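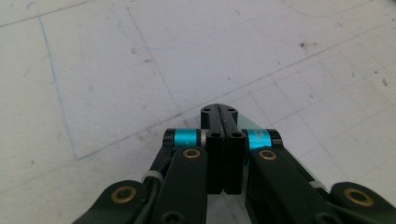 Gerardo Salazar writes that his pale worktop has gone yellow in a band beside the stove, and that two rounds of bathroom cleaner left it duller than before.

Cleaning a light-colored work surface

By Itziar Gallardo
February
Print this page | E-mail this page

Acid bathroom cleaners are made for lime scale on glazed tile. On a pale worktop they can etch the finish, and an etched finish holds grease. Stop using them before trying anything else.

First find out what the top is made of. Laminate shows a thin decorative layer over a core at any unsealed edge, usually under the sink cutout. Solid surface is the same color all the way through. Painted or oiled wood shows grain at the end cuts. The steps below are for laminate and solid surface only.

Routine cleaning

Mix 2 teaspoons of plain dish soap into a quart of warm water. Wipe with a wrung-out microfiber cloth, working from the back edge to the front. Rinse with a second cloth and clear water, then dry. Soap left to dry on a matte top leaves a gray film that looks like wear.

Cooking grease

Yellow bands near a stove are usually oil that has hardened in thin coats. Lay a cloth soaked in warm soapy water over the band for ten minutes, then wipe. Repeat up to 2 times. If color remains, make a paste of baking soda and water and rub lightly with the flat of the hand. Do not use the green side of a scouring pad — the scratches show as a dull patch under a ceiling light.

Black marks

Metal tools and pan bottoms leave dark lines that look like scratches. Run a fingernail across the line. If the nail does not catch, the mark is metal sitting on top of the finish, and a white melamine sponge will lift it. Use light pressure and check the gloss every few strokes.

Joints and edges

Keep standing water off laminate seams. A swollen seam cannot be pressed flat again, and the repair is a new section. Clean along a seam with a nearly dry cloth. Silicone at the wall that has turned dark should be cut out and replaced; bleach lightens the face of the bead and leaves the growth behind it.

Scorched laminate cannot be cleaned. Shallow burns in solid surface can be sanded out, starting at the grit the manufacturer lists for that finish.

Contact | Copyright Cantero Home Notes | Back to top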